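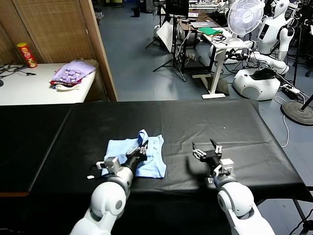
Folding was the wrong thing to start with, according to Babalola, one of the first outside labs to use the Irnum collection: cloth never lies the same way twice, and a learning system might have been given something kinder, such as bricks. Irnum started with folding anyway.

Irnum is a set of recorded demonstrations for training two-armed robots to handle clothing. In each one, a person steers both arms through a task while cameras and joint sensors store what happens. The project was set up by the robotics firm Clitix and first released in June with 1,298 demonstrations. A second release, dated August 2025, raised the total to 1,870.

Method

Sessions take place at a table with a dark cover, which helps pale garments stand out and does the same for lint. A garment is dropped, pressed, gripped or folded, and the operator then marks the attempt as good, poor or abandoned. Abandoned attempts are kept. The project's handbook calls them "informative", a word its operators are said to use with less warmth.

The collection covers 21 kinds of task. Turning a sleeve the right way out has the fewest good attempts, and the handbook's chapter on it is the longest.

Reception

Pudon, a rival collection, criticised the first release for its fondness for T-shirts. The second added towels, pillowcases and 41 odd socks. Pairing the socks is not among the tasks.

See also: Pudon; Imitation learning; Laundry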